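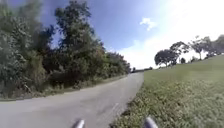

How to Hold a Small Memorial Walk for Fallen Service Members

My neighbor Mei Baptiste asked me last spring how our families' walk in Plerkport got started, and I talked her ear off for most of an afternoon, so here it is written down (a bit shorter, I promise!).

Step 1. Ask the families first
Call them before you pick a date. Some will want a name read out loud and some would much prefer a quiet mention, and both are fine.

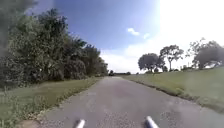 Step 2. Choose a distance older folks can manage
Ours is 2000 steps, with 3 stops for reading names. Ansel Pettigrew, who served with my brother, walks it with a cane and likes to set the pace.
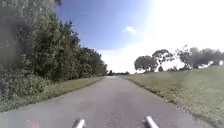
Bring folding chairs to every stop, and let people sit as long as they please – there is no hurry at all on a morning like this.

Step 3. Check every name
Ranks, middle initials, unit, spelling. Read the list back to a relative over the phone. We had Holloway down with one L our first year and I still wince.

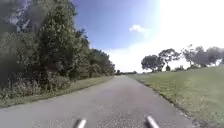 Step 4. Print the programs
We print 40 and share. Use big type, and leave the back blank for people to write down a memory.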